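Robot Learning from Examples
Handout 4: Gathering demonstrations without losing the will to live

Last week's reading left most of you with the idea that a learning system is a clever thing which is given some data. This handout concerns the giving. If you go on to work in this field you will spend a month on the clever thing and a year on the other, so we may as well begin.

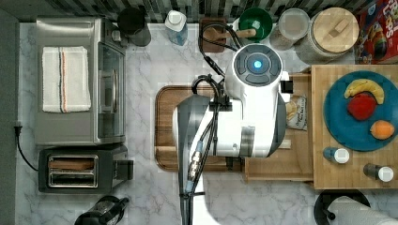 Ivone Rocha

4.1 What counts as an example

An example, for our purposes, is one complete attempt at one task: the camera views, the joint positions and the commands sent to the arm, all stamped against the same clock. We call this an episode. If the clocks disagree, you have a film with the wrong soundtrack, and the system will faithfully learn to close its fingers a moment after the crisps have gone by.

The Gomari kitchen set, which we use all term, holds 913 episodes after checking. It held 935 before. The missing ones include a run in which the operator sneezed at the controls, and several in which Deming Qin, my co-teacher, reached in to help. The arm cannot learn to be helped by Deming. Keep your hands out.

Failed attempts are another matter. Mark them as failed and keep them. A dropped cracker, honestly labelled, is worth having.

4.2 Two views, two sets of troubles

We record from overhead and from the wrist. The overhead view knows where everything on the counter is until the arm moves across it, at which point it knows a great deal about the top of the arm. The wrist view gets in close and can read the print on a crisp packet, but it has no idea where the fruit plate is and swings about whenever the arm does.

Neither is enough alone for the box task. The walls of the wooden box are tall and straight, and the wrist camera is the one looking down between them. On the way there and back you will be glad of the other.

Before each session:
Check that both views are live and not frozen on the previous group's work.
Wipe the lenses. Crisps are greasy.
Write the task sentence before you start, in words a stranger would use. "Do the bowl again" is no use to anyone by November.

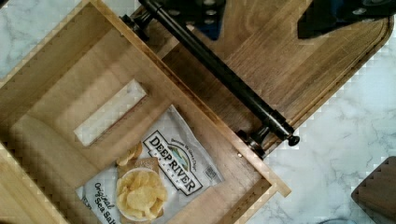 4.3 Clutter, and how much of it

Beginners tidy. They clear the counter, square up the board, put one object in the middle and collect 60 beautiful episodes, all alike. The system then does very well on a counter that exists only in their group's notes.

Our counter keeps its toaster, its toaster oven with the towel on top, its jars and its cereal. None of these is part of the box task. They are there because kitchens have them, and the system has to learn to leave them be. The same goes for the banana, which has been the subject of more student questions than the loss function.

Vary things on purpose, and write down what you varied. Move the bowl, turn the packet, swap the plate to the other side. Change no more than 2 of these between one episode and the next, or you will never work out which change upset it. Leave the cables alone. They have been arranged by someone with more patience than you.
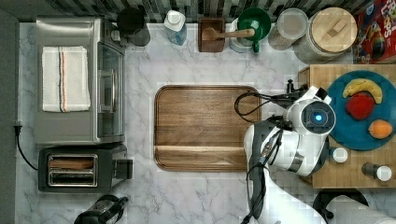 Fig. 4.3. Overhead view of the counter, arm to the lower right.

4.4 On being a good demonstrator

Move as you would like to be copied. If you dither over the box for nearly the whole episode and then lunge, you are teaching dithering and lunging. Slow and even is best, with a clean start and a clean stop. Practise until you are bored, then begin recording, and stop when you are so bored that you start showing off.

Change operators often. Each of us has habits we don't notice, and a set made by one person turns into a portrait of that person's left elbow.

For next time

Read the Meireles notes on labelling, sections 2 and 3. In pairs, pick ten episodes from the Gomari set and write a task sentence for each without looking at the existing one. Compare, and bring the worst disagreement to class. Sign-up for rig time is on the door as usual. Please use your real names.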